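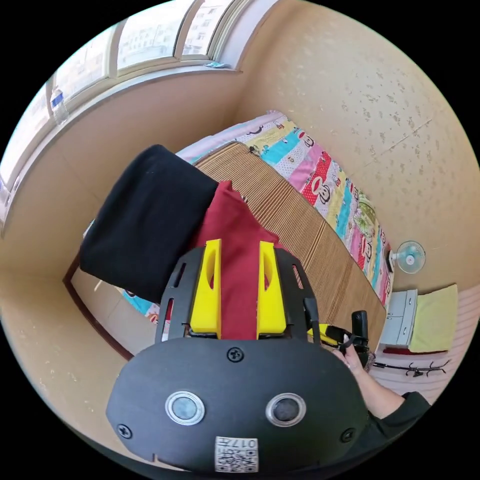 *A red cloth and a folded black cloth held above a bed with a striped woven mat.*

# Why a fold stays folded

Cloth has no fixed shape. A plate keeps its outline wherever it is put down, but a cloth takes its outline from whatever is holding it up. Lay it on a bed and it goes flat. Hang it from one point and it drops into long creases. Folding is a way of giving cloth a shape that can be stacked, carried and put in a drawer.

## What cloth is made of

Most cloth is made from yarn, and yarn is made from fibres twisted together. There are two common ways of turning yarn into cloth.

- **Weaving** uses two sets of yarns. The *warp* runs along the length of the cloth. The *weft* goes across it, over and under.
- **Knitting** uses loops. Each loop is pulled through the one before it, so the cloth can stretch.

A T-shirt is usually knitted. A bed sheet is usually woven. If you pull each one gently from side to side, the T-shirt will normally stretch further.

## What happens at a fold

When cloth is folded, the layer on the outside of the bend has further to travel than the layer on the inside. In thin cloth the difference is very small, and the fold can be pressed almost to a line. In thick cloth the difference is larger. The fold becomes a curve, and it pushes back when you press on it.

You can see a rounded fold in the black cloth in the picture.

Each fold in half doubles the number of layers. One fold gives two layers, two folds give four and three folds give eight. A thick towel becomes difficult to fold after three or four goes. A thin handkerchief can be folded more times before it springs open.

## Why cloth stays where you put it

When two surfaces touch, they resist sliding over each other. This resistance is called **friction**. Fuzzy cloth has many loose fibre ends that catch on the surface below, so it tends to stay put. Smooth, shiny cloth slides more easily, and a stack of silky scarves will often slip sideways.

Weight matters too. If part of a cloth hangs over the side of a bed, gravity pulls that part down. Friction holds the rest in place. The cloth begins to slide when the pull of the hanging part is greater than the friction can resist.

## Mats made of strips

Sleeping mats are used in many warm places. Some are made from bamboo and some from rattan, a climbing palm with long, tough stems. The stems are split into narrow strips, and the strips are joined side by side. Such a mat is firm and does not wrap round the sleeper as a sheet does, so less warm air is trapped against the skin.

A mat of this kind bends easily in one direction only. It will roll up between the strips. It should not be folded across them, as the strips may crack.

## Test it: the sliding cloth

You will need a table, a ruler, a tea towel and a smooth scarf.

1. Lay the tea towel flat on the table, with one short edge lined up with the table's edge.
2. Pull it forward so that 5 cm hangs over.
3. Let go and watch for movement.
4. Pull it forward another 5 cm and let go again.
5. Carry on until the towel slides off by itself. Write down the length that was hanging.
6. Repeat with the scarf.

Aurora Lobo's class at Fellcombe tried this in May. Their tea towel slid off with 19 cm more hanging down than their scarf. Your own figures will depend on your table and on the size of each cloth.

## Words to know

**Fibre:** a thin thread-like strand, such as cotton or wool.

**Friction:** the force that resists sliding.

**Warp:** the yarns running along the length of a woven cloth.

**Weft:** the yarns running across it.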